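4.3 Fitting the in-sink rack

This section covers the placement, leveling and daily use of the rod rack supplied with Drastovano stainless steel sinks. Complete Section 4.2 (Sealing the countertop edge) before starting. The sealant must be fully cured. Cure time is printed on the cartridge and is longer in a cool room.

Parts and tools

Rod rack
Rubber end caps, bag R
Tape measure
Soft cloth
Mild dish soap

Check the rack against the opening before removing the end caps from their bag. Opened bags cannot be returned.

Measuring the opening

1. Clear the sink and wipe the basin walls dry.
2. Measure the inside width of the basin from front wall to back wall, 20 mm below the countertop. Take one reading at each end of the sink.
3. Compare both readings with the rack length. The standard rack has a span of 336 mm and fits openings up to 2 mm wider. If either reading is outside this range, order the adjustable rack (Pristamon series) and go to Section 4.5.
4. Run a fingertip along the cut edge of the countertop where it meets the basin. Remove any ridge of sealant with a plastic scraper.

CAUTION: Do not use a metal blade on the countertop edge or on the basin. Scratches in brushed steel cannot be polished out without changing the grain.

Installing the rack

5. Wash the rack in warm water with mild dish soap. A thin film of oil remains from manufacture. Rinse and dry.
6. Push one end cap onto each corner until it stops. Wetting the inside of the cap makes this easier.
7. Hold the rack level with both hands and lower it into the basin. Do not tilt it and force one end down, as the caps may roll off.
8. Press down lightly at each corner in turn. The rack should not rock. If it does, lift it out, turn it end for end and try again.
9. Check that the rods run parallel to the front edge of the countertop. Correct by eye from directly in front of the sink.
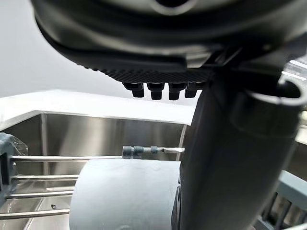
Figure 4-6. Rack in the basin, below the countertop edge.

10. Swing the faucet over the full width of the basin. The spout must clear the tallest item that will normally stand on the rack. Allow 230 mm between rods and spout for dinner plates. For cups and bowls only, 148 mm is sufficient.
11. Run cold water over the rack for one minute. Water should pass between the rods and drain freely. Standing water in the basin points to a problem at the strainer; see Section 6.1.

NOTE: A vertical seam may be present in the basin wall. It is part of the fabrication and does not affect sealing. Do not apply sealant to it.

Loading

Place heavy items close to the basin walls and light items toward the center. The rated load is 7 kg, evenly distributed. A full cast iron pot should be set on the countertop on a trivet and must not be drained on the rack.

Lay knives flat with the blades pointing the same way. Small utensils can fall between the rods. Use the utensil cup (sold separately) or the Laaksonen mesh tray, which lies directly on the rods and is trimmed to length with kitchen scissors.

CAUTION: Do not pour boiling water or hot fat over the end caps. The rubber softens and may mark the steel.

Lifting the rack out

12. Remove all items.
13. Grip the rack at both ends and raise it straight up. If a cap sticks to the basin wall, wet it and slide the rack sideways a few millimeters.
14. Set the rack on a towel. End caps leave gray marks on white countertops if dragged. Marks that are still fresh come off with baking soda and a damp cloth.

Care

Rinse the rack daily and dry it with the soft cloth. In hard water areas, wipe the rods once a week with equal parts white vinegar and water, leave for five minutes and rinse well. Do not leave steel wool, cans or cast iron on the rods overnight. Rust particles from these items settle on the surface and can be mistaken for corrosion of the rack itself.

Chlorine bleach must not be used on the rack or basin. If bleach is spilled, flush with plenty of water at once.

Replace the end caps when they harden or split. Order bag R from the Griteck parts counter and quote the number stamped on the underside of the sink rim.

Revision notes, August: step 3 tolerance corrected; spout clearance for cups added to step 10. Checked by Iddrisu Quansah.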